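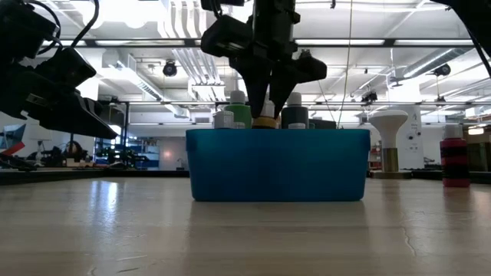 Bottles kept together in a blue plastic bin.

Filed under: Home Care Basics > Course Handouts

Print this page | E-mail this page

HANDOUT 4: HARD WATER AND SOAP SCUM
Bustville Evening Program, Household Care
Instructor: Prasert Meesuk

Read this before the April session. The first part repeats what we covered in class and the second part is the practice work.

1. What hard water leaves behind

Tap water carries dissolved minerals, mostly calcium and magnesium. When a drop of water dries on a faucet, the water goes and the minerals stay. One drop leaves almost nothing. The same spot getting wet every day for a year leaves a white or gray crust, and that crust is what people call limescale.

Soap scum is a different thing, although the two are usually found together. Bar soap is made with fatty acids. These join up with the minerals in hard water and make a sticky film that does not dissolve. The film holds skin flakes, hair and lint, so it looks gray or tan after a while. Liquid body washes are mostly made with detergents and leave much less of it.

Limescale feels rough and chalky under a fingernail. Soap scum feels waxy and will smear a little when rubbed with a warm, damp cloth. Test a small patch first, then decide what to use.

2. Acids for scale

Limescale is alkaline, so a mild acid breaks it down. For home use the two common ones are white vinegar and citric acid.

White vinegar: use it straight from the bottle or mixed half and half with water. Soak a cloth or paper towel, wrap it around the faucet, and leave it for 30 minutes. Rinse well.

Citric acid: sold as a powder. One tablespoon in two cups of warm water is enough for most jobs. It has less smell than vinegar and works well in kettles.

Do not use either one on marble, limestone, travertine or other stone that contains calcium. The acid cannot tell the stone from the scale, and the dull spot it leaves has to be polished out. Cement grout can be damaged too if it is soaked often. Keep acids off natural brass and any plated finish that is already worn through.

Never mix an acid with chlorine bleach, or use one right after the other on the same surface. The mixture gives off chlorine gas. This was on the board in week one and it will be on the board every week.

3. Detergents for scum

Soap scum comes off with a detergent and some rubbing. Dish liquid in warm water is a fair start. Put it on, wait ten minutes, and work from the bottom of the wall up so that the runs do not streak. A white nylon pad is safe on most tile and on glass. Do not use it on acrylic tubs, which scratch – a soft sponge is better there.

If scum and scale are layered, which is common behind a shower door, take the scum off first. The acid cannot reach the scale through a waxy film. People often report that vinegar "did nothing" when this is the reason.
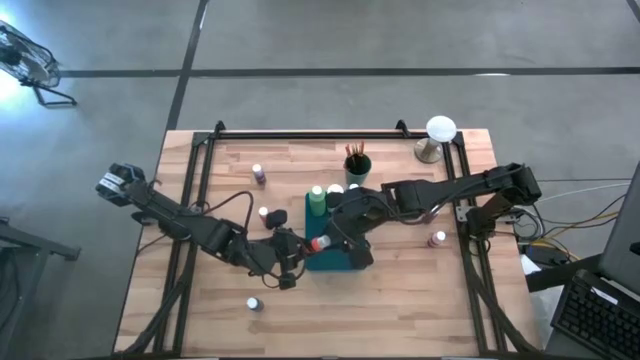 Rinsing and drying make up the last step and the one most often skipped. Cleaner left on a surface dries to a film of its own, and the next round of dirt sticks to it. Rinse with clean water, then dry with a towel or squeegee. The same goes outside the bathroom. A butcher-block wooden table like the one in the photo should be wiped with a well-wrung cloth and dried right away, and water should not be left standing on it. On a plain gray concrete floor, also in the photo, leave vinegar and citric acid in the cupboard, as acid etches concrete. Use a neutral floor cleaner and pick up the rinse water with a mop or wet vacuum.

4. Keeping it from coming back

Squeegee glass and tile after the last shower of the day. Fix dripping faucets. Let the shower curtain hang open to dry. If you use bar soap, a dish with drain holes cuts down on the puddle under it.

A water softener removes most of the minerals before they reach the faucet. It is a bigger purchase and not possible in many rentals. We will talk about softeners in Handout 6.

5. Practice work

a) Pick one faucet and one section of shower wall at home. Do the fingernail test on each and write down what you find.
b) Clean each one by the method above. Note the product, the mix and the waiting time.
c) Dry the shower wall after each use for 11 days. Leave a hand-sized patch next to it to dry on its own, and compare the two.
d) If you have stone in the bathroom, find out what kind before you use anything on it. Write "unknown" if you can't find out and stay with a neutral cleaner.

Bring your notes to class. One page is plenty. Students in the Thongdee section hand theirs in at the Juta Street desk.

Reading: course packet, page 40, "Reading a Product Label." Skip the box on oven cleaners for now.

Handout revised March 18, 2024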